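Sorting and Storing Baseball Caps in Clear Open Bins

This page covers baseball caps with a stitched fabric crown and a stiff brim. Straw hats, felt hats and knit caps need different handling and are not included.
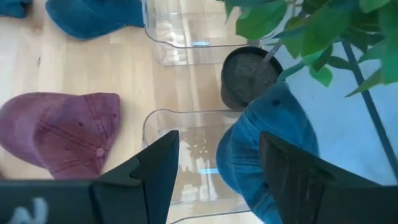
Work on a clean, hard floor or a large table. Carpet will do, but lint transfers to cotton twill and has to be brushed off again before the caps go away. Allow 30 minutes for a small collection, plus drying time if any cap needs cleaning.

What you need

Clear acrylic bins with open tops, 2 to start with
A soft clothes brush
A damp white cloth
Plain tissue paper
A tape measure
Removable labels (optional)

Step 1. Measure before you sort

Set one cap down on its brim and measure from the front of the brim to the back of the crown. Then measure the inside length of the bin at the base. Many bins taper, so the figure at the rim will be larger than the one that matters. If the bin is shorter than the cap, the brim will have to stand at an angle, and over a season it will take on a bend.

Measure the shelf as well. Leave at least 2 inches of clearance above the rim, or the bin will have to come all the way out each time you want a cap.

Step 2. Sort by use

Put caps worn weekly in one group and all others in a second. Sorting by color looks tidy but tends to break down within a month. Caps kept for yard work or painting should have a hook near the door and stay out of the bins.

Step 3. Brush and inspect

Brush the crown from the button outward, following the panel seams. Turn the cap over and check the sweatband. Salt marks on the band should be wiped with the damp cloth before storage. Do not soak a cap unless you know what is inside the brim – older ones may contain cardboard, and it will not recover.

Washed and pigment-dyed fabric will often release color onto the cloth. Test a spot inside the crown first. If color comes away, keep that cap apart from pale ones until it is fully dry.

Step 4. Nest the caps

Choose the cap with the firmest crown as the base. Place the next cap over it so that the crowns fit together and the brims line up. Do not fold the back panels inward on structured caps. On unstructured caps the fold does no harm, but press out the crease by hand when you take the cap out.

Keep each stack to 9 caps or fewer. Past that point the caps at the bottom begin to flatten, and you will need both hands to reach them.

Fill the crown of the base cap with loosely crumpled tissue. Newspaper is not a substitute, as the ink rubs off.

Step 5. Load the bins

Set each stack in with the brims facing the front. With clear walls, the brim color is usually enough to identify a cap, and labels are needed only when several are alike. Caps in regular use go in the lower bin.

Do not press a stack down to make it fit. Start another bin.

Step 6. Place the bins

Keep them out of direct sun. Clear acrylic gives dyed cotton very little protection, and a cap left by a window will fade on one side. Leave a gap between the bins and any potted plants so that water does not splash in during watering.

Care of the bins

Wash with lukewarm water and a drop of dish soap, then dry with a soft cloth. Ammonia glass cleaner can cause fine cracking in acrylic. Paper towels leave scratches that show up under a lamp.

Repeat the sort in December, when the summer caps have been out of use long enough to judge.

Lise Cloutier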